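Setting Hair on Flexible Rods: A Guide for Home Practice
Sarpong School of Hair Design, Udville Campus
Updated 19 Apr 2018

This guide is intended for first-term students and for clients who wish to repeat a rod set at home between appointments. It covers hair of shoulder length or longer in its natural, unrelaxed state. Students should complete at least one full set on a practice head before working on a person.

What is needed

A wide-tooth comb and a rat-tail comb
Sectioning clips
34 flexible rods of medium width
A spray bottle of water
Leave-in conditioner and a setting foam
A hooded dryer or a soft bonnet attachment
A satin scarf

The school supplies Podeo rods in its student kits. Any flexible rod that bends and holds its shape is acceptable. Narrow rods give a tighter curl and lengthen the work considerably.

Preparing the hair

Wash the hair with a gentle shampoo, rinse until the water runs clear, and apply conditioner. Detangle from the ends upward with the wide-tooth comb. Blot with a cotton T-shirt or a soft towel. The hair should be damp when the set begins — water should not drip from it.

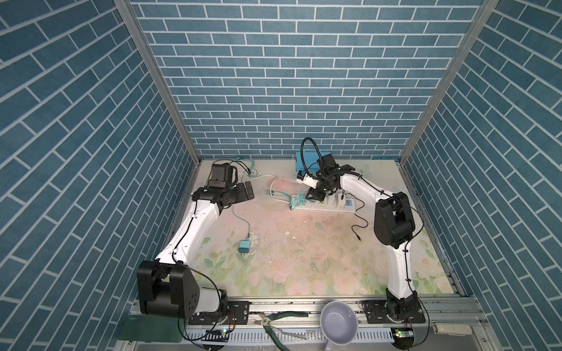 Can a rod set be done on dry hair?
A dry set is possible on hair that has been blown out, and it takes less time under the dryer. The curl will be looser and will drop sooner, particularly in humid weather. Apply a small amount of foam to each section and leave the rods in overnight.

Sectioning and winding

1. Part the hair into 4 sections, from forehead to nape and from ear to ear. Clip three of them out of the way.
2. Begin at the nape. Take a parting no wider than the rod and no deeper than its thickness.
3. Apply leave-in conditioner, then foam. Comb the parting smooth from root to end.
4. Place the rod at the ends and wrap the last inch flat around it. Check that no ends are folded back on themselves. A folded end dries as a fishhook and must be wet again to be corrected.
5. Wind toward the scalp in a spiral, keeping an even tension. The hair should be firm on the rod without pulling at the hairline.
6. Bend both ends of the rod inward to secure it.
7. Continue upward to the crown, then work the sides and the front. Mist any section that has begun to dry.

At the front hairline, wind away from the face for a swept style or toward it for a fringe. Edges that are thin or sore should be left out of the set altogether.

Drying

Sit under the hooded dryer on a medium setting for 45 minutes. Allow the hair to cool, then unwind one rod at the back. If the curl feels cool or soft to the touch, rewind it and continue drying. Most failed sets at the Ikevstead and Udville salons are traced to rods removed too early.

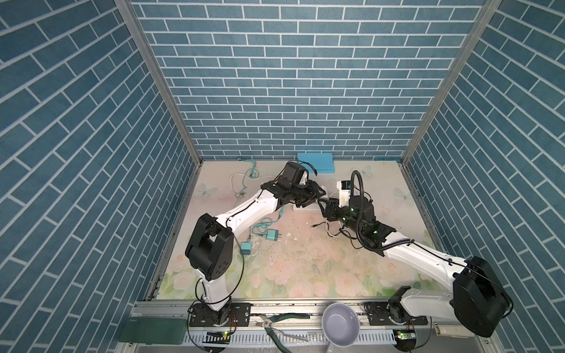

Comment from a reader in Ikevstead: my hair is very thick and one session under the hood never gets the back dry. I now use smaller partings at the nape and sleep in the rods, and the curls last until the next wash.

Removing the rods

Rub a few drops of light oil between the palms. Straighten each rod and unwind it in the direction opposite to the wrap. Do not pull the rod straight down. Separate each curl once or twice with oiled fingers, and lift the roots with a pick without drawing it through the ends.

Keeping the set

Gather the hair loosely on top of the head at night and cover it with the satin scarf. Avoid adding water-based products on later days. In July and other humid months, a pea-sized amount of anti-frizz serum may be smoothed over the surface. Wash the rods in warm soapy water after each use and lay them flat to dry.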